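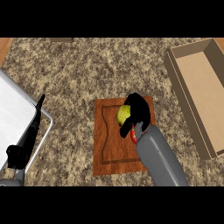
도마 위 오른팔 그리퍼와 과일, 빨간 물체. 시뮬레이션 렌더 화면, 왼팔은 흰 통 위.

보낸이: Dagný Oddsson
받는이: plollen-sim 메일링 리스트
날짜: 2020년 12월 29일
제목: Re: Re: [plollen-sim] 오른팔 그리퍼 안 열리는 문제 (릴리스 막아야 할듯)

급하게 씁니다. 곧 나가봐야 해서 두서 없어도 이해 부탁.

Poul 님 메일 보고 바로 다시 돌려봤습니다. 재현됩니다. 도마 과제, 시드 3890. 물체를 트레이로 옮기는 단계에서 오른쪽 그리퍼에 열림 명령이 나가는데 조인트 값이 그대로. 로그에는 성공으로 찍힘. 이게 제일 문제예요.

Poul Ketilsson 님이 쓰신 글:
> 어제 올린 빌드에서 오른팔이 이상합니다. 빨간 물체를 잡은 다음
> 놓으라고 해도 안 놓아요. 왼팔은 멀쩡합니다. 같은 명령, 같은 컨트롤러.
> 처음엔 제 설정 문제인 줄 알고 Ballanance 설정 파일을 싹 지우고
> 다시 받았는데 똑같습니다. 접촉 파라미터 건드리신 분 있나요?
> 그리고 과일하고 그리퍼가 너무 붙어 있을 때만 그런 것 같기도 하고..
> 확실치는 않습니다.
>
> 참고로 750 스텝 넘어가면 타임아웃으로 끝나야 하는데
> 그것도 안 끝나고 계속 돕니다. 강제 종료했어요.

> 접촉 파라미터 건드리신 분 있나요?

저는 아닙니다. Ingvar 님이 10월에 마찰값 바꾸신 건 있는데 그건 왼팔 오른팔 둘 다 적용이라 한쪽만 이럴 이유가 없어요. 혹시 모르니 Ingvar Bach 님 확인 좀.

> 과일하고 그리퍼가 너무 붙어 있을 때만

이쪽이 맞는 것 같습니다. 과일을 씬에서 빼고 돌리면 정상으로 열립니다. 두 번 해봤고 두 번 다 정상. 과일을 원래 자리에 두면 바로 걸림. 손가락 충돌 메시가 과일 메시 안으로 파고드는 게 아닐까 의심 중인데 아직 덤프는 못 떠봤습니다. 렌더 화면만 봐서는 그리퍼가 과일 오른쪽을 가려서 접촉점이 안 보여요. 카메라 각도 바꿔서 다시 뽑아야 함.

타임아웃은 별개 버그로 보입니다. 그리퍼 상태 대기 루프 안에서 스텝 카운터가 안 올라갑니다. 열릴 때까지 무한정 기다리는 구조. 실기에서 이러면 물체 잡은 채로 힘 계속 주고 있는 겁니다. 모터 과열되고, 사람이 손 넣어서 빼려고 할 수도 있고요. 시뮬이라고 그냥 넘어가면 안 됩니다.

그래서 일단:

- 이번 빌드 Grinham 쪽 실기에 올리지 마세요. 이미 받으신 분은 이전 빌드로 되돌려 주세요.
- Bjartur 님, 대기 루프에 타임아웃 넣는 패치 가능할까요? 급합니다. 임시라도 괜찮아요.
- 성공 판정은 명령 전송이 아니라 조인트 실측값 기준으로 바꿔야 합니다. 이건 제가 할게요.
- Aksel 님은 충돌 메시 좀 봐주세요. 손가락이랑 과일 둘 다. 도마 홈 쪽은 상관 없어 보이는데 시간 되면 같이.

Arnardóttir 데모용 시나리오도 같은 컨트롤러 씁니다. 거기서도 나는지 돌려보신 분 계시면 회신 좀 주세요. 과제가 달라서 안 날 수도 있는데 확인은 해야 하니까요.

로그 원본은 용량이 커서 첨부 안 했습니다. 공유 폴더에 올려놨어요, 폴더 이름은 시드 번호 그대로. 권한 안 열려 있으면 저한테 따로 메일 주시면 열어드리겟습니다.

저녁에 다시 접속합니다. 그 전에 급한 건 Bjartur Eskildsen 님한테.

Dagný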